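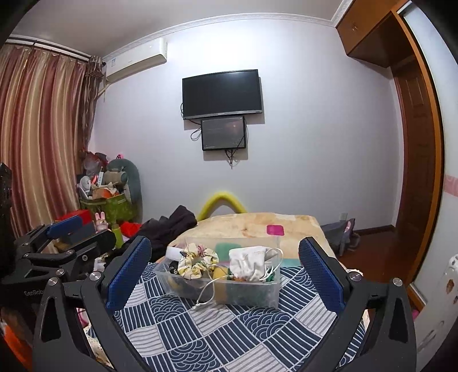

The bus to Bruvton left at 13 minutes past the hour, and she had missed two of them already. Her mother's house had to be empty by the end of May. The buyer wanted the keys left at the hardware store in Drusside, in an envelope, with no note.

She had done the kitchen and the hall. She had carried up to 60 jars out to the road, and people had taken them, even the ones without lids. The piano went to the school in Jarnness for 800, less the cost of moving it.
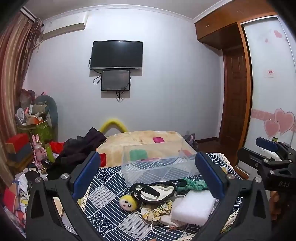

Her mother had never thrown out a letter. They were in shoe boxes, tied by year, and the last box was from the winter her father worked away. She had meant to read one and stop. She put the box down in the bedroom, where a cloth still covered the surface she had been using to sort things, and she stood there reading until her feet hurt. He wrote mostly about the food. In one letter he asked if the gate had been fixed. In the next he asked again.

She looked out at the gate. It was tied shut with wire.

She put the letters back in order and carried the box down to the road. Then she carried it back up the path, sat on the step with it on her knees, and waited for the next bus.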